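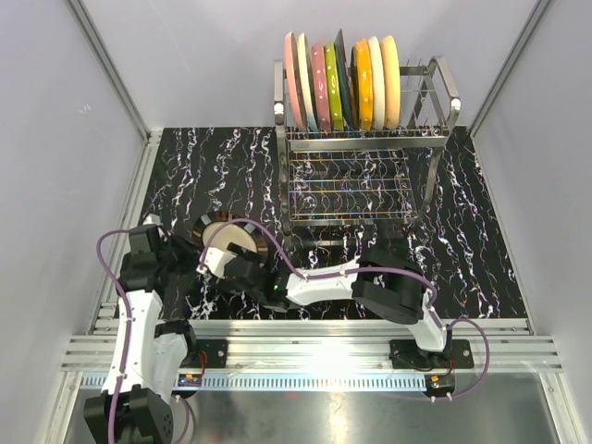
18 Dec 2024 - the leaky gland and the long drive home

Up at half five, which is no time for anybody, and on the road to Kerkier with a flask and a boot full of fittings. I'd promised Mahnaz Fallahi I'd be at the dairy before the morning clean started, and I very nearly was. There was a tractor in front of me from the Girness turning right up to the bridge, and he waved at me when he finally pulled in, so I couldn't even be cross.

The trouble was the needle valve on the steam line, the one she rang about last week. She'd said it was weeping from the body. I had a good look with the torch and the body was fine, it was coming up round the stem, so a packing job and no need for a new valve at all. I was pleased and she was very pleased, as the last quote she had for a replacement made her go and sit down (her words).

Anyway, line shut off, pressure let down, cup of tea while it cooled. You can't hurry a steam line and I've got the scar on my wrist from when I tried. Then off with the handle, back the gland nut off, and out came the old packing in crumbs. I don't think it had been touched since it went in. Two new rings, joints staggered, nut up gently, a quarter turn at a time until the handle had just a bit of drag to it. Brought the steam back on slowly and it stayed dry the whole time I was there. I told her to nip it up a touch if it starts weeping again and not to lean on it with the big spanner, and she gave me a look that told me exactly who'd been leaning on it with the big spanner.

While I was there I did a walk round the rest. Five gauges on the back wall and one of them was sitting well above zero with nothing behind it, so that's had it. I've put her down for a new one, and I'll bring a proper snubber with it this time, because the pump on that line hammers away all day and the poor needle never gets a rest. Also found a tube fitting by the wash tank that had only been done up finger tight. Finger tight! I marked the nut, gave it the turn and a quarter and said nothing, but I did sigh quite loudly.

Stopped at Lowther on the way back for the counter order. I'd asked for 200 front ferrules and 200 back ferrules, all half inch, and what they had waiting for me was the fronts in half inch and the backs in three eighths. Same sort of bag, same sort of label, easy enough to do, but I was very glad I'd opened them on the counter and hadn't got them all the way home first. They swapped them without a fuss and threw in a calendar. It's got a ball valve on it for April, a rather nice one, cut away so you can see the seats.

Sandwich in the van. Egg. Not their best.

The afternoon was all paperwork for the Hurnano job, and I'm still not sure what they want. The drawing says one thing for the manifold and the parts list says another - the drawing has a three valve and the list has a five - and whoever does it will have to pick one before I order anything. I wrote them a polite email. Then I wrote a shorter one and sent that. If they come back before Friday I can still get the tube cut this year, and if they don't it'll have to wait until everybody's back and full of mince pies.

Home by six, hands still smelling of thread paste. Must remember to get more of the blue caps, and to ring Mahnaz in the morning to see whether that gland has stayed dry overnight.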